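Irja Ahonen has spent most of this year on the planner at Brarisum, and she will happily talk about waistbands until your coffee goes cold.

"A waistband bunches up and hides the corners you want," she says, "so we stopped asking for corners and plan from whatever edge we can see."
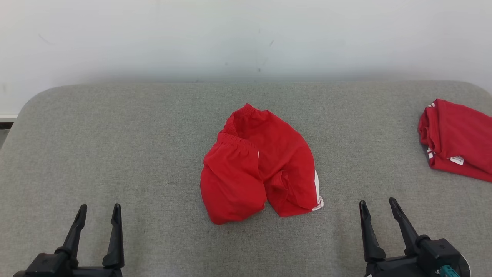 The older planner looked 29 steps ahead, she tells me, and got lost in all of them. "Now it's 3 - grasp, lift, look again - and I sleep much better, I really do!"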